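Home | Products | Newsroom | Trade | Contact

Howells adds two-drawer oak-finish chest to Presine tabletop storage range

DRESTBRIDGE, February. Howells has extended its Presine range of tabletop storage with a small wooden chest for kitchens, tea points and staff rooms. It will be supplied to the trade through the distributor Grastel.

The Presine chest stands upright on a worktop or table and has two drawers, each with a dark bar pull. The light oak colouring keeps the grain visible on the top and sides. It is intended for packets, sachets and small utensils, with larger items such as a slim biscuit box kept beside it or on a serving tray.

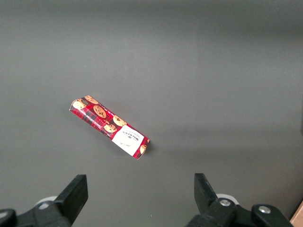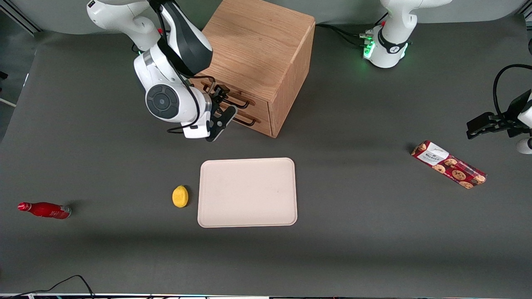

First picture: biscuit box in red tartan packaging. Second picture: Presine two-drawer chest, with beige tray and lemon.

The first production run is 3,275 units, of which 585 are reserved for existing trade accounts. The minimum trade order is 10 units. Orders of 1,000 units or more are delivered direct from the Drestbridge works.

"Customers asked for a drawer unit that takes up little depth on the worktop," said Valter Hovland, product manager at Howells. "We kept the drawer count at two and put the effort into the runners and the pulls."

The chest is delivered assembled. Surfaces should be wiped with a damp cloth and dried. Replacement pulls can be ordered separately.

Trade enquiries should be sent to the Grastel sales desk. Press enquiries are handled by the Howells office in Drestbridge.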